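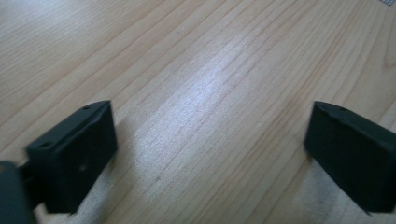
Handheld Grippers, Session 4: Comparing Jaws Before You Compare Anything Else
Golurley Workshop Course, handout revised June 28, 2020

Last session ended with the question of why two grippers with the same motor and the same stroke can behave so differently on the same table. Today we get to find out, and this is my favorite session of the whole course!

We have two sets of fingers to try, the Allport set and the Innes set. Both fit the same handheld body. Swap them with the power off, and tighten the finger screws by hand before you use the driver.

Terms you need today

Stroke: how far the jaws travel from fully closed to fully open.
Approach: the path the gripper takes to the object, including the angle it comes in at.
Pad face: the flat inner side of a finger, the part that does the holding.
Clearance: the room left on each side of the object when the jaws are open.

Start with a bare surface

Run the open and close cycle over plain table first, 30 times per finger set, and watch the recorded video before you go on. You're looking for one finger arriving early, or a tip that drags. A varnished tabletop throws back a lot of glare, and the camera may change its exposure as you move across it. Write down where that happens. It matters later, when we ask whether a missed grasp was the jaws' fault or the picture's.

Then add texture and clutter

Now move to the place setting. A woven mat is a wonderful test surface (you'll see why the first time a fingertip snags), and a tray with a raised rim makes you think hard about approach. Come in too low and you hit the rim. Come in too steep and you lose sight of the pad faces.

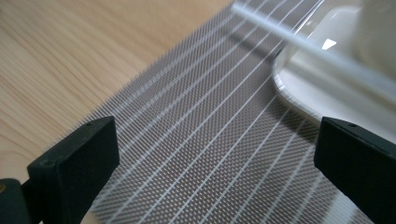 Figure 2. Jaws open over the striped mat, with the tray rim behind the right finger.

Try three approaches: straight down, tilted toward you, and tilted away. Keep the jaws fully open until you are in position. Long thin objects are harder than they look, so line up the pad faces with the length of the object and close slowly.

What to log

Finger set, surface, approach, result, and one line on what you noticed. The Fevwood log sheet has a column for each. Last November's group logged 281 grasps and the notes column was the best part by far, so please don't leave it blank!

For next time

Read the section on finger compliance and bring your log. We'll put both sets side by side and argue about them.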